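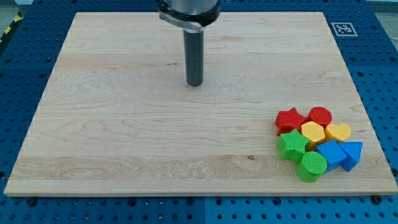 Grethe Thygesen

Losberg Maple Boards

Losberg boards are sold for kitchens, workshops and craft rooms. They come planed and sanded on both faces, with the edges slightly beveled. You can oil them for food use, varnish them for a shelf, or leave them bare if you plan to carve, stain or paint.

Maple is a hard, close-grained wood. It holds up well under a knife and doesn't leave a taste on food. Color runs from pale cream to honey, often within the same board, and most boards show wavy figure or darker streaks somewhere. Small knots are allowed in our standard grade as long as they are tight and sound. If you want a face with no knots, order the select grade and expect a longer wait – we set those aside as they come through and can't promise a date.

Sizes

Small: 8 x 12 inches, 3/4 inch thick
Medium: 12 x 18 inches, 3/4 inch thick
Large: 16 x 22 inches, 1 inch thick
Custom: up to 28 inches on the long side

Length and width are accurate to 1/16 inch on the day the board leaves the shop. Wood moves with the seasons, mostly across the grain, so a large board may measure a little wider in a damp summer than it does in February. Allow for this if you are fitting one into a drawer or a frame.

Finishing

Boards ship without any finish. For food use, wipe on food-grade mineral oil with a lint-free cloth, covering both faces and all four edges. The end grain takes up more than the faces and usually needs a second pass. Let the board stand on edge overnight and wipe off whatever is left on the surface. Repeat once a week for the first month, then whenever the wood starts to look dull.

Always oil both faces the same amount. A board that is sealed on one side only is likely to cup.

For stain, raise the grain first with a damp sponge, let it dry, and sand lightly with 220 grit. Maple can go blotchy under dark stains. Test on the underside, or use a gel stain.

Cleaning

Wash by hand with warm water and a little dish soap. Dry with a towel and stand the board on edge until both sides are dry. Do not soak it or put it in the dishwasher. For onion and garlic smells, rub with coarse salt and half a lemon, then rinse. Deep knife marks can be sanded out with 120 grit followed by 180 and 220, and the board will need oil again afterward.

Feet and handles

Rubber feet are sold separately in packs of four, part number 617. They go on with short stainless screws, included. Drill pilot holes no deeper than 1/2 inch. The recessed pull handle is part number 655 and fits the large board only. Sibusiso Modise in the shop can rout finger grips into the medium and small sizes if you ask when you order.

Ordering

Standard boards are in stock most of the time. Custom sizes are cut on Monday, so an order that reaches us after the cut waits for the next one. Custom boards can't be returned unless they arrive damaged. Standard boards can be sent back if they haven't been oiled, cut or drilled.

For orders of ten or more, write to Valentina Bustos at the sales desk and include the size, the grade and a delivery address.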